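Thursday, late

Finally ordered the retirement present for Felista Chege! I'd been dithering for weeks between an engraved glass bowl and a slate clock, and Hae-won Na got so fed up with me that she rang Lolley herself and asked for prices.

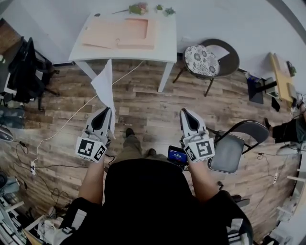

2 min read

So it's the bowl. They do up to 300 letters on the rim, which sounds loads until you try fitting in everyone's good wishes (mine alone was a paragraph, oops). We've cut it down to her name, the years and one line from a song she hums in the corridor. The clock from Jarel was lovely too, but the engraving goes on a little stuck-on plate and I kept picturing it dropping off.

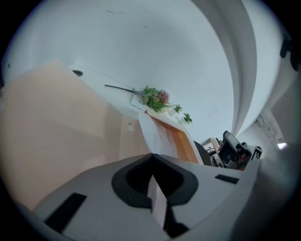
Anyway, the proof came through at teatime and they'd spelt her Felicia — I nearly cried. One email and it was put right, and I've now read it backwards, forwards and out loud to the cat. The box is extra, lined in dark blue, and I said yes before Hae-won could talk me out of it. Still need a card, and ribbon, and somewhere to hide the thing until August. Top of the wardrobe, probably.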